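Interior Painting and Finishes > Walls and ceilings

Flat vs low sheen on a long hallway, side light from one end

plumb_bob_west
Repainting a hallway in a weatherboard house. Plasterboard over the original lining, joints set by a previous owner and not set well. There is one window, at the south end, so the light runs the full length of the wall and shows up every joint. The existing paint is a cream low sheen, which makes it worse.

Plan so far: sand back the high joints, skim the worst of them, one coat of Todavex sealer, then Proltetti flat in Brisach. Tsolakis has the Proltetti at $109 a tin. My question is whether flat will survive a hallway with kids and a dog in it, or whether I should accept the joints and stay with low sheen.

harrowgate
Flat. Under raking light the sheen is what you see first. Low sheen over a poor joint will always show it, whatever the colour.

Durability depends on the product. Ceiling flat on a wall will burnish the first time you wipe it. A washable wall flat is a different formula and will take a damp cloth.

JadeHeywood
I'd disagree with that in part. Washable flats still polish up. I did a stairwell in one and by June there was a shiny band at shoulder height where people brush past. You can't touch it in either – you have to repaint corner to corner.

If the wall is going to be handled, fix the substrate properly and use low sheen. Skim the full wall and forget about chasing joints. Feathering a single joint only moves the edge further out, and the side light will find the new edge.

plumb_bob_west
Full skim was quoted at $648 for the one side. I could do it myself but my last attempt needed more sanding than it saved.

harrowgate
Jade is right about the full skim. I don't agree that it forces you into low sheen afterwards. Skim and flat is the best result you can get in that light.

On the sealer: don't leave it out over the new compound. Bare compound takes up paint faster than the old painted surface next to it, and you get dull patches in the shape of the repair. People call this flashing and blame the topcoat.

millimetre_mike
Check the roller before you spend money on plaster. Half of what gets blamed on joints is nap texture. If the joints were brushed and the field was rolled, the texture changes at the joint and the light picks that up even when the surface is dead level. Roll everything, same sleeve, same direction on the last pass, laid off toward the window.

JadeHeywood
Away from the window.

millimetre_mike
Always been told toward. I can't say I've tested it side by side.

plumb_bob_west
Thanks, all. I ran a straightedge along it with a torch held flat to the wall. Two of the joints are proud, the rest are within reason. The texture does change at every joint, so Mike may have a point. I'll skim the whole side myself and take my time.

Next question is colour. Brisach looked good on the card but the sample on the wall reads pink in the afternoon. Is there a way to tell in advance?

ochre_and_ash
Pink in a grey-brown is usually the red oxide coming through in warm light. Have them mix a sample with the red pulled back and paint it on a board you can move about. Don't judge it on the wall with the cream around it, as the cream shifts everything. 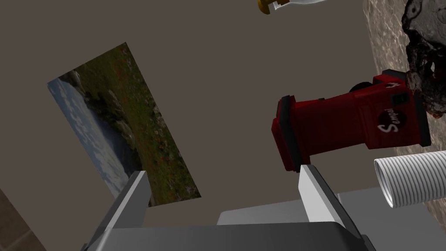 The other thing that changes how a grey-brown reads is what sits against it. Most people default to bright white for the skirting and architraves, and a strong white will push the wall darker and muddier than it is on the card. I would go for something nearer the pale greys up front in that render, against the flat, muted grey-brown behind them. The light pieces still separate clearly from the background with no true white involved. Look at the shading on the two upright slabs as well: one pale grey, brighter on the inner faces and noticeably darker along the shaded edges. Your architraves will do the same thing beside a window, so allow for it when you choose the trim.

harrowgate
Good advice on the trim, although a render won't tell you anything about undertone. That still needs a board in the actual hallway.

ochre_and_ash
Agreed. 

JadeHeywood
Keep the trim in semi-gloss whatever colour it ends up. It will get kicked.

plumb_bob_west
Tsolakis will mix the sample with less red but said they can't record it as Brisach, so it goes down as a custom tint. Is that a problem if I run short?

millimetre_mike
Only if you buy the extra later from another batch. Get all of it at once, box the tins together in a large bucket before you start, and write the tint formula inside the meter box. Three coats if you are going over cream with a flat, and don't let them talk you into two.

harrowgate
Two is enough over a tinted sealer. Todavex can be tinted to half strength at the counter.

plumb_bob_west
Will ask about the tinted sealer. Skim coat first – I'll post the torch test again once it's sanded.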